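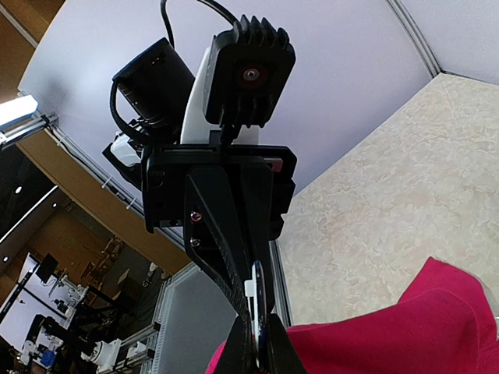 What order should the folding pile be done in? Largest pieces first, then anything with sleeves, then the small squares, which can be stacked in the gaps the others leave.

Sat 5 March. Washed two loads before noon. The first was towels on the long cycle, the second was colors on the short one. The Irono is still leaving a crease line when I press double thickness, so I pressed single and folded afterward. Descaled it with the Gomum powder, one sachet, let it stand 31 minutes, rinsed twice. Steam output better on the left side of the plate, unchanged on the right. Meter on the washer reads 2759. I will read it again in June.

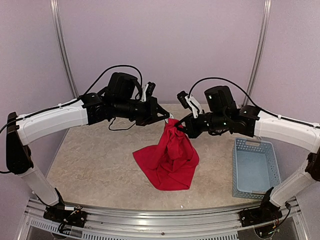
Folding method needs a rule for cloths with no obvious long side. I have been starting from whatever corner comes to hand, and the result is a stack with edges that do not line up. New rule: find two top corners, lift until the bottom edge is nearly at table height, and let the folds drop before laying anything flat. The red cloth held up by its corners still hangs bunched, with the lower part spread wide, so lifting alone does not square it. It needs the corners pulled apart as well -- then down, then the hand run outward from the middle. The light blue basket stays on the right, beneath the working height, and takes finished pieces only.

Shelf liner from Vanags is 9 mm too wide for the closet. Trimmed one length, left the other for tomorrow. Panus detergent is down to the last scoop.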